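FOOD SAFETY FOR SMALL KITCHENS
Unit 4 handout: Cross-contamination and cutting surfaces
Instructor: Nighat Sandhu
Lab sections: Haris Talpur, Mitiku Gebremichael

Read this before the July lab. Bring it with you, along with the cleaning log you started in Unit 3. The reading for this unit is chapter 13 in the course packet.

What this unit covers

Unit 3 dealt with time and temperature. This unit deals with how bacteria move from one food to another, and from surfaces to food. Most of the lecture is on cutting boards and knives, because that is where students lose the most points on the practical. Hands, cloths and sinks come at the end.

Terms

Cross-contamination: the transfer of harmful microbes or allergens from one food, surface or person to another.

Direct transfer: raw food touches ready-to-eat food. Chicken juice dripping onto a salad on the shelf below is the usual case.

Indirect transfer: something carries the microbes between the two. Boards, knives, towels, faucet handles and phones all count.

Cleaning: removing food, grease and dirt with detergent and water.

Sanitizing: lowering the number of microbes on a surface that has already been cleaned. A sanitizer does not work well through grease or food scraps, so the order matters. On the test, "clean and sanitize" are two steps and are graded as two steps.

Board materials

Students often ask whether wood or plastic is safer. Either can be used safely at home if it is kept in good condition.

Wood pulls moisture in from the surface. Bacteria drawn below the surface tend to die off as the board dries, but a board that never dries out is a different matter. Wood should not be soaked or put in a dishwasher, as it can warp and split. Hardwoods with a tight grain, such as maple, hold up better than softwoods.

Plastic does not absorb much. It can go in a dishwasher if the maker says so. Its weakness is knife scarring. Deep cuts hold food and are hard to scrub out, so a scarred plastic board should be replaced.

Glass and stone are easy to clean but dull a knife quickly, and food slides on them. We do not use them in the lab.

Many boards for meat have a groove to catch juices. The groove is useful, but it needs its own attention at the sink. Run a brush along the full length of it. Saqib Minhas swabbed the lab boards for last term's project at the Estholm kitchen, and the grooves gave worse results than the flat areas on every board that had been wiped with a cloth only.

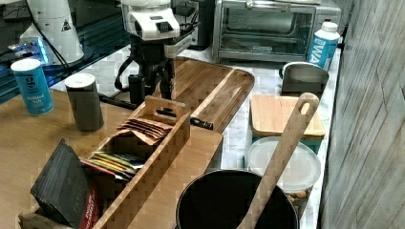
Separating raw and ready-to-eat food

The simplest system is two boards: one for raw meat, poultry and seafood, and one for everything else. Mark them so that anyone in the kitchen can tell which is which. Color is the common method, but a notch or a label works too.

If you have only one board, work in this order:

1. Bread and other foods that will not be washed or cooked.
2. Washed fruit and vegetables that will be eaten raw.
3. Vegetables that will be cooked.
4. Raw meat, poultry or seafood.

Clean and sanitize the board before you start and again when you finish. If the order has to change partway through, stop and do both steps before going on. Flipping the board over is not a substitute. Juice runs under it and the clean side ends up sitting in it.

Knives follow the same rules. Clean the handle as well as the blade, and look closely at the place where the two meet.

Allergens

Heat kills most of the bacteria we discuss in this course. It does not remove allergens. A board used for peanuts and then for carrots is still a risk after the carrots are boiled. Sanitizer does not remove allergens either. Washing with detergent and rinsing well is the step that counts.

Mixing sanitizer

We use unscented chlorine bleach in lab. For food contact surfaces the target is 200 parts per million. Bottles are sold in different strengths, so follow the label for the amount. Check each batch with a test strip and write the reading in your log. If the strip reads above 200, add water and test again.

Do not mix bleach with ammonia, vinegar or any other cleaner. Make a new batch each day. Bleach solution loses strength when it stands, and faster when food gets into it.

Procedure for boards

1. Scrape scraps into the trash.
2. Wash with hot water and detergent. Use a brush, and do the edges and both faces.
3. Rinse.
4. Apply sanitizer and leave it for the time on the label.
5. Stand the board on its edge to air-dry. Do not towel it.

Wooden boards can be oiled once they are fully dry. Use food-grade mineral oil. Olive oil and other cooking oils go rancid.

Hands, cloths and sinks

Wash hands after handling raw meat, eggs or trash, and after touching your face or phone. Twenty seconds with soap is the minimum.

Do not rinse raw chicken. The splash spreads bacteria to the sink and counter, and cooking does the job that rinsing is supposed to do.

Dishcloths should be changed daily and dried between uses. A damp cloth left in a heap will spread more than it picks up.

Questions for section

Be ready to talk through these. Written answers are not collected.

A cook slices raw pork, wipes the knife on an apron and cuts a lemon for iced tea. Name each transfer and say whether it is direct or indirect.

Your kitchen has one wooden board and no dishwasher. Write out the order of work for a meal of chicken thighs, green salad and garlic bread.

Daniyal Lashari's section found a strip reading of zero in a bucket mixed that morning. Give two possible causes.

Lab report

Maximum 2000 words, including tables. Attach your log pages at the back. Reports go in the tray outside the prep room by 4 p.m. on the due date in the syllabus.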